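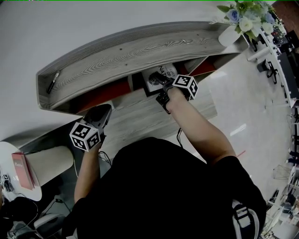

Club des amis du bois et de l'aménagement – section Visites et sorties

Notre sortie d'août 2022 nous a menés à Lorneck, chez Jadodholm, une maison qui fabrique des comptoirs et du mobilier de magasin, et je crois pouvoir dire que tout le monde est rentré ravi (et un peu fourbu, il faut bien l'avouer, après 2 heures debout !). Milan Groen nous attendait sur le perron avec du café et des biscuits au beurre, et il a fallu lui promettre d'en reprendre à la fin pour qu'il consente à ouvrir l'atelier.

Nous avons commencé par la réserve des placages, où dorment quelque 200 feuilles rangées par essence. Quel parfum ! Ensuite est venu le tour du cintrage – mon moment préféré, je l'avoue – avec des explications très patientes sur le sens du fil, les colles et les temps de serrage. Yurii Nechyporuk, qui a fait son apprentissage chez Fedoruk, nous a parlé longuement des décors gris veinés, très demandés en ce moment par les boutiques, et des rebords que l'on pose sur les plateaux pour que les petits objets ne roulent pas par terre.

Le déjeuner à l'auberge du Dreleck a un peu débordé sur l'après-midi, mais la tarte aux mirabelles le méritait bien. La prochaine sortie est prévue en septembre ; les inscriptions se font comme d'habitude auprès de la section.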